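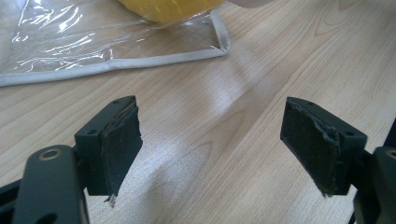
Replacing finger pads on the hand-held gripper

12 August 2022

Foam pads are a wear item. I have treated them as one for a while now, but I never wrote down the procedure, and I end up working it out again each time the old pads start to shed. These are my notes from the current change, with the settings I use afterward.

The tool is a hand-held parallel-linkage gripper from the Veniveck project, trigger operated, with a camera looking down over the fingers. The fingers are printed brackets in a dark plastic, bolted to two arms that pivot on metal-ringed holes. Each bracket carries one thick pad on its inner face. The same finger set goes on the bench arm, so whatever pads are fitted to the hand-held tool should match the ones on the arm. If they do not match, grip width readings from one mean very little on the other.

Condition before the change

The two pads had worn differently. The left one was still mostly flat on its gripping face, with a whitish torn fragment sticking out at the lower corner. The right one was in worse shape. Its edge along the bracket was crumbly and frayed, and the bottom had gone to a ragged point. I see this on most sets. My working explanation is that I tilt the tool slightly when I pick things up off a flat surface, so one pad takes more of the scraping. I have not tested that in any careful way.

A worn face by itself does not bother me much. A torn lower corner does, as that is the part that reaches the object first when picking something thin. The loose foam folds under, the pad closes on its own scrap, and the closed width reads high.

Removing the old pads

Take the fingers off the arms first. It is possible to peel pads with the fingers still mounted, and I did it that way for months, but pulling sideways on the bracket loads the pivots and I ended up with play in one of them. With the bracket in hand, start a corner with a plastic scraper and pull slowly, nearly parallel to the face. Foam that has begun to crumble will split and leave a layer behind. Leave the split layer alone until the bulk is off, then work on it separately.

For the adhesive I use isopropyl alcohol on a cotton cloth, left in contact for 2 minutes, then scraped. Acetone is faster and should not be used here unless you know for certain what the brackets are printed in. I lost a set that way in November. The faces went soft and dried with a ripple, and no pad sat flat on them afterward.

Check the bracket while it is bare. I look along the inner face for bowing and look at the small round holes for cracks running out of them. Any crack means a new bracket.

Cutting and fitting

I have tried two foams. The Drudura sheet is denser, cuts cleanly and lasts longer, but it is slick on polyethylene bags and on anything glossy. The Paewai sheet grips better and tears sooner. I am back on Paewai. Most of what I pick up is light and packaged in film, and a pad that slips costs me more time than a pad that needs changing.

Cut both pads from the same strip, next to each other, with the same orientation. Thickness varies across the sheet enough to matter. Use a new blade and a steel rule, and cut in one pass. Several light passes leave steps in the edge, and the steps are where it starts to tear.

The pad should end flush with the bracket at the top. At the bottom I used to let it overhang a little, on the theory that soft tips help with thin objects. They do for a few days. Then the overhang tears off and takes a corner of the supported foam with it. Now I cut flush at the bottom too, and take the lower corners off at a slight angle.

Wipe the bracket face, let it dry, apply the adhesive film to the foam first, then place the pad from the top edge down. Press it between two flat blocks in a small clamp, lightly, and leave it for 8 hours. I have used it sooner and had a pad creep.

Resetting the width

New pads are thicker than the compressed ones they replace, so the zero moves. The procedure on my setup:

1. Refit both fingers with the bolts snug but not tight.
2. Close the gripper by hand and check that the pads meet over their whole height. If they touch only at the tips, loosen and rotate the brackets.
3. Tighten, alternating sides.
4. Open and close twenty times to settle the foam.
5. Record the closed position and write it to the config as the new zero.
6. Open fully and record the other end.

Step 2 deserves the most patience. With the gripper fully open on mine, the pads converge slightly toward the tips, and it is tempting to correct for that. Leave it. The closed position is the one that matters, and the arms do not keep the pads parallel over the full travel.

I keep the log on the Eveo page with the other bench notes. The last set is entered at 370 cycles, which I do not trust, as the counter was reset partway through when I reflashed the board. The next set starts from a clean count.

Still open

The right pivot has a trace of side play that was there before the change and is still there now. It does not show up in the closed reading. I will pull the arm and look at the bushing when the replacement hardware comes in.

I would also like a bracket with a shallow lip at the bottom so the pad edge is backed up where it tears. The first print of that had a lip tall enough to touch the table before the foam did. The second is drawn, with the lip cut down by half, and not yet printed.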